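Collecting demos for Jiko: your questions answered

Last updated Jul 24, 2021

I get the same handful of emails every time we take on new people, so I've put my answers in one place. If yours isn't covered, write to me (Maja Marciniak) and I'll add it.

What is Jiko, in plain words?

It's our set of examples for teaching a two-armed robot to do household jobs. A person drives the arms, we record everything, and the recordings go to the learning system, which tries to work out what to do from what it sees. One go at a task, start to finish, is what we call a demo.

Do I need to know anything about robots?

Nope! I'd never touched one before I came to Menska. You'll spend your first morning moving the arms about with nothing in front of them, then you'll have 20 practice demos that we throw away. After that they count.

How long is a shift?

Four hours, with a proper break in the middle. Please take it. I can spot the demos from people who skipped theirs, the movements go all jerky.

What tasks will I be doing?

At the moment we've got 13 on the list. Most are fetching and putting away: things on shelves, things in baskets, things that need two hands. You'll stay on one task for a whole shift. Swapping sounds more fun but you lose your rhythm, and resetting the room takes ages.

I dropped something. Do I delete the demo?

Please don't! If you can pick it up again and carry on, do that and leave the recording running. We want the system to see what a recovery looks like. If it's rolled off somewhere you can't reach, end the demo and mark it "fail". Fails are kept in their own folder and Witold goes through them.

Should I do it the same way each time?

Same goal, different details. Move the object to another compartment, turn it round, start with the basket a bit further off. What I'd rather you didn't vary is the order of the steps – we had a week in March where everyone had their own order and the model just dithered.

How fast should I go?

At the speed you'd do it if you weren't in a hurry. Long pauses are worse than slow moves. If you need to think, think before you press record.

Why does the other arm matter if it's only holding the basket?

It gets recorded too, every joint of it. If you let it drift while you're concentrating on the grasp, the system learns to drift. On the shelf task I park the left one low with the basket handle gripped, and only then go in with the right for the green thing.

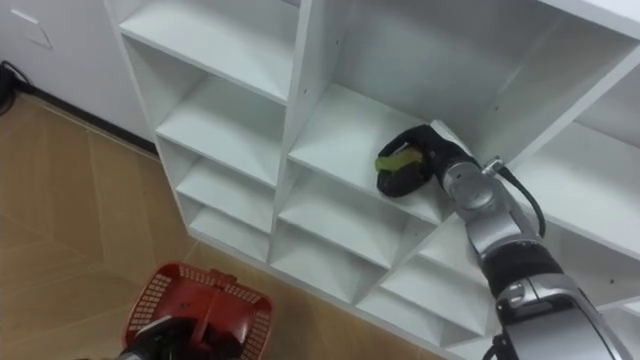

Konrad Zalewska wrote in to say that he finds it easier to bring the basket up first and reach second, and could the guide allow both? Fair point, and I've asked for it to be set up as a separate task so the two orders don't get mixed.

How many demos do you need for one task?

It depends on the task. The shortest one was behaving itself after 57, and the drawer one is still being stubborn with a lot more than that. We train, watch where it goes wrong, and then ask you for more of exactly that bit.

Can I see the robot do it by itself?

Yes, come along to a test run. Fumiko puts the times up on the board by the door. Bring a cup of tea, there's a fair bit of waiting between tries.

Who do I tell if an arm feels odd?

Press stop, then find Leszek. Don't finish the demo first.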